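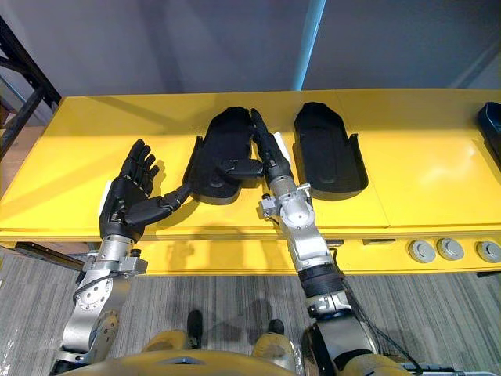

Black foam inserts on the yellow table.

Home Guides Storage Contact

Sorting a shelf of small parts

Last updated 11/01/2019
2 min read

I don't trust storage systems. Kellow will sell you 60 labels and a chart, and the shelf looks the same by September. What follows is duller and has held up so far at our Ciltham shop.

Clear one shelf level at a time. Put like with like, in rows, with a finger's width between pieces. Heavy items go in the middle. Leave the labels until the rows have stayed put for a week.
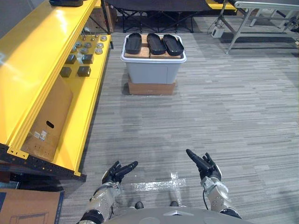

Do I need foam for everything?

Foam is only worth the money for parts that scratch or roll. Plain blocks can sit on the bare shelf.

Suppliers will tell you otherwise.
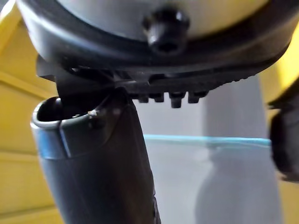 Odd shapes are where most systems give up. Jureck's catalog shows square boxes full of square things, and I have yet to meet a job like that. Look for whatever sticks out and would snag first. On the black base piece, that's the row of four small teeth underneath, so I'd lay it teeth up and put nothing on top. Tubes get their own tray, open ends all facing one way.

Shells and trays of the same shape can share a level if you line them up on a slant. It looks fussy, but you can grab one without shifting its neighbor.

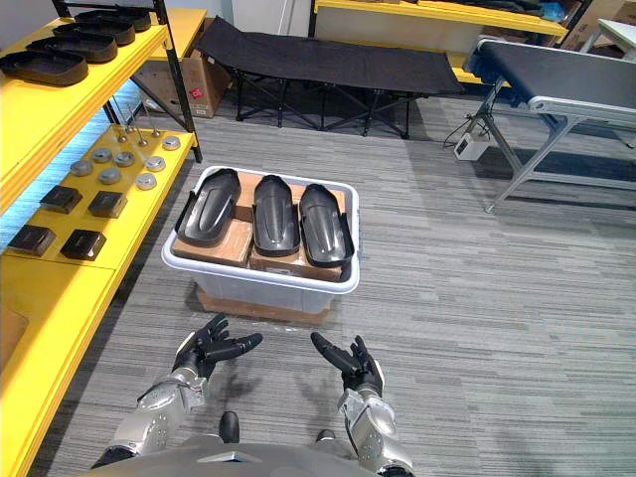 Anything left over goes in one bin, and one only. Once the rim is buried, stop and sort it. A second bin just means two bins to dig through.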